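Budget for a second two-arm cell – what did we forget last time?
Forum: Equipment and Purchasing
Started by hgautier

We have one bimanual cell running flower handling and approval in principle to plan a second one for July. I would like the quote requests to go out with a complete list this time. Current setup for reference:

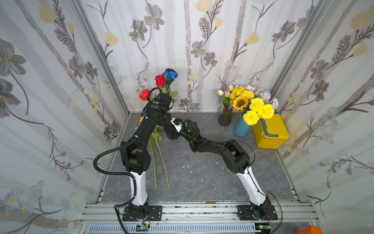 vhuet_lab wrote:
Before anyone can comment on the list, what is the second cell for? If it is a spare for the first, you buy identical parts and the budget is a copy of the old one. If it is for throughput, you need to know what limits throughput now, and in my experience that is reset time between runs and has nothing to do with the arms.

hgautier wrote:
Throughput. Target is 100 usable runs per shift per cell. Stems go into vases, bouquets get handed from one gripper to the other. Draft list:

Two arms with mounting plates
Two grippers, one spare
Wrist cameras, plus a fixed one
Aluminum rail for the base, posts for the corners
Wall panels, printed
Floor panel
Workstation
Flowers and vases

I have Liklow and Vistlow both quoting on the arms. Liklow is cheaper on the unit price. Vistlow includes the controller cable set and a longer warranty.

Ginette Joly wrote:
Your list has no cables on it. External cable runs along an arm are a consumable. They flex at the wrist and elbow on every cycle and the conductor goes before the jacket does, so you get an intermittent fault and lose a day looking for it in software. Budget two full sets per arm per year and put them on a separate line so they do not get cut with "misc."

Also missing: fasteners, terminal blocks, strain relief, a labeled power supply with headroom, and an emergency stop that a person can reach from the operator's side.

amallet wrote:
Disagree on two sets per arm. We ran ours for 7 months on the original set. If the loop at the elbow is long enough and is not tied down at both ends, it lasts. What kills cable is a short loop.

Ginette Joly wrote:
Seven months at what duty cycle? Ours do full shifts. I also do not want a cable leaving a loop big enough to catch on a vase.

amallet wrote:
Half shifts. Fair. I would still start with one spare set and a reorder point.

c_leblanc wrote:
Question on the walls. Is the pattern a requirement or did somebody like it? If you are going to change backgrounds between batches, do not glue anything. Get panels that slide in behind the posts and order three or four patterns at once. The print shop we use (Chauvin) charges mostly for setup, so the second and third patterns cost very little. We paid 95 per set of three panels when we ordered four sets together, and nearly double that for a single set.

Get matte. Gloss laminate under overhead light will wash out the fixed camera.

hgautier wrote:
Requirement. Busy backgrounds are part of the test plan. Flowers on a floral wall is the hard case and we want it in both cells. Noted on matte and on ordering sets together, that is a good number to have.

vhuet_lab wrote:
Back to resets. Who puts the stems back after each run, and where do they stand? A cell open on one side with the arms mounted along that same side means the operator reaches over or between the arms. Every reset then needs the arms parked and disabled. For cell two I would move the bases or leave one wall hinged. A hinge costs next to nothing at the design stage.

hgautier wrote:
Operator parks both arms and reaches in from the front. It is slow, I agree. A hinged wall changes the corner post on that side, and then the two cells are no longer geometrically identical, which the software side will not like.

vhuet_lab wrote:
Post stays where it is, the panel swings from it. Same geometry when closed. Put a switch on it and wire it into the stop circuit.

Clémence's point about sliding panels conflicts with this a little – pick which wall gets which.

c_leblanc wrote:
Back wall slides, right wall hinges. Done.

amallet wrote:
Nobody has asked about the flowers. Artificial stems shed. Leaves come off, petals fray at the edge where the fingers close, and after enough cycles the stem wire bends and the thing no longer stands in the vase. We set aside 800 for props in the first year and it was gone by spring. Buy each type in bulk from one lot. Colors change between lots.

Ginette Joly wrote:
Agreed, and add a small vacuum. Debris on the floor panel ends up in places you do not want it, base joints included. If the rail has a grille or open slots under it, put a mesh tray there that can be pulled out.

Same with vases. Ribbed and smooth ones grip differently, so write the exact part on the order. "Vase, assorted" will get you something else the second time.

hgautier wrote:
Updated list has cables on their own line, panels in four patterns, hinge and switch, props by lot, mesh tray, vacuum. Remaining question is arms. Does anyone have service experience with Liklow?

amallet wrote:
Two gearbox returns. Both handled, both slow. We covered the gap with a loaner from Curnix, paid by the week, and that wiped out the saving on unit price. If you go with them, buy a third arm and shelve it.

vhuet_lab wrote:
Mixing makes is worse. If cell one is already on one vendor, stay there, whatever the quote says. Two calibration routines and two sets of spares will cost more than the discount.

Ginette Joly wrote:
I would not call that automatic. Ask Vistlow for the price of a single joint module and the lead time in writing. If they will not sell you a joint, you are buying whole arms as spares and the comparison changes.

hgautier wrote:
Asked both this afternoon. Will post the lead times when I have them.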